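Selling Soap to Small Shops: What We Learned from the Pasbridge Range
Student project report, Retail and Wholesale Practice
Nii Sowah
10 Jan 2018

When I picked wholesale soap for my project I had no idea how much there was to say about it, and I'm grateful to everyone at Pasbridge who let me sit in the office and ask the same things over and over. Pasbridge makes bar soap and bath salts and sells them by the case to gift shops, mostly little places with one or two people behind the counter. My question was a simple one: what makes a shop owner order a second time?

I started with the order book, which had 323 first orders in it for the year. The smallest case cost $300 at the time, and quite a few owners told me (very kindly, I should say) that this felt like a lot of money to spend on lavender before they knew if their customers even liked lavender. 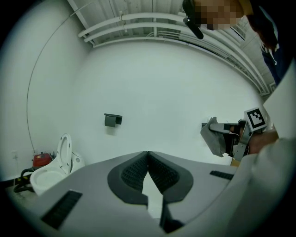
The other thing that came up again and again was scent. A shop that took a mixed case could find out for itself what sold, while a shop that took a single scent was stuck with it, and Vidal, the cedar line, was the one people most often wished they had bought less of. Tratier, the unscented bar, did better than I would ever have guessed. Owners liked having something for the customer who sneezes at everything!

I also compared the printed catalog with the one Brolturau uses. Theirs puts the case price right beside each item, and I found it so much easier to read that I drew up two sample pages for Pasbridge in the same spirit. They plan to try them in February with a smaller starter case.

If I had more time I would visit the shops in person, as phone calls only got me so far.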